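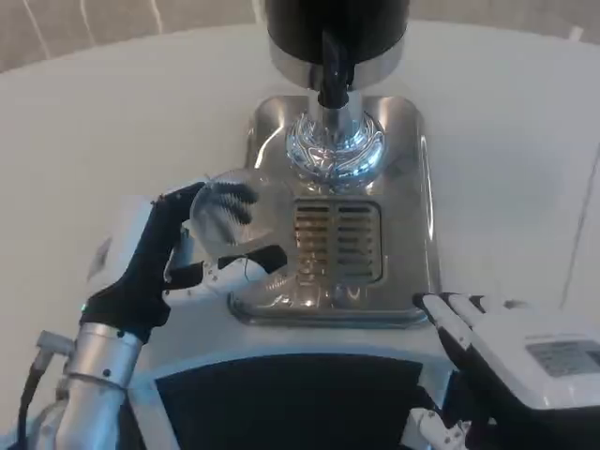 ## Bench notes: cleaning the grinder between coffees

Most complaints about the coffee corner come down to stale grounds. They sit in the spout and along the edge of the base, go bitter in a day or two, and end up in the next person's cup. The September change of beans made it more obvious, because the new roast is darker and oilier than the old one and sticks to everything.

We have 13 people using the one machine now, so please do the following after your turn.

- Tap the spout twice with the handle of the brush. Don't poke anything up inside it.
- Brush whatever falls towards you and into your hand or a cup, then into the compost tin.
- Wipe the steel base with a damp cloth and dry it straight away. It shows every smudge.
- Leave the lid closed. Beans left open to the air lose their flavour quickly.

The full clean is done every 156 coffees, going by the tally sheet on the cupboard door. It takes almost 13 minutes. Unplug it first, run the hopper empty, and use the stiff brush on the chute. Never rinse the body under the tap. Shanti Bisht has a printed copy of the steps if you want one, and she has asked that the stiff brush go back in the drawer and not into somebody's pencil mug. 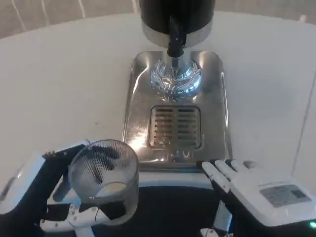
*Babita Bisht*

A word on glasses. The short ribbed ones suit the grinder best, as a tall tumbler has to be tilted to get under the spout and half the grounds go over the side. Hold the glass upright and close to the nozzle. If you weigh your dose, put the empty glass on the scale first and zero it - the glasses don't all weigh the same, even the ones that look identical.

They also chip at the rim. Check before you use one, and wrap a chipped glass in newspaper before it goes in the bin. Three went out that way last month. Shanti is after a few more of the same kind, so if you see any at a garage sale or have some at the back of a cupboard, let her know.

Beans are still shared. We're staying with the Bretau dark roast until the current bag is finished, then trying the medium from Vutus, which a few of you have asked for. Put your favourite on the sheet beside the tally if you'd like a say in what comes after that. Decaf drinkers, please keep your beans in your own labelled jar and grind them last.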